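October, evening

I came home late again from Ulbridge and I want to write before I sleep, because yesterday I did not write and then I forget the small things.

In the morning the train from Triltton was 11 minutes late, so I had no time for coffee. Luuk Maes was already in the room and he had opened only one window blind. He asked me if I slept badly. I said no, but it was not true. I am still thinking about the apartment and the 300 that the landlord wants for the cleaning.

We spoke a long time about the white table. I like order, and I have this from my mother, who could not cook if there was one spoon in the wrong place. On this table there is no system at all. The scissors and the tongs are together with the remote control, and the tissue box has its place between toys and dishes. 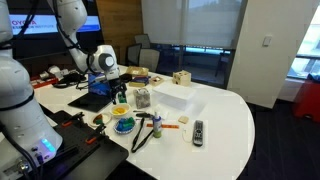
I told Luuk that we should give each kind of thing its own corner. The bowl and the plates could stay in one group, and the wooden cube with the holes could go next to the block. He listened kindly and then he said that a table which is used every day will always look like this. Maybe he is right. I had a cube like that when I was a child, and I remember that I was angry with the star, which never wanted to go in.

For lunch I had soup at Forneo. It was too salty, but the bread was good. I paid for Luuk also, so now he owes me 2 coffees, by his own counting.

In the afternoon I wrote the letter to Kragh and corrected it many times. I am never sure about "the" and "a" in English. I sent it at last without asking anybody to read it, and I am a little proud.

Tomorrow I must buy soap, and call my sister before she goes to work.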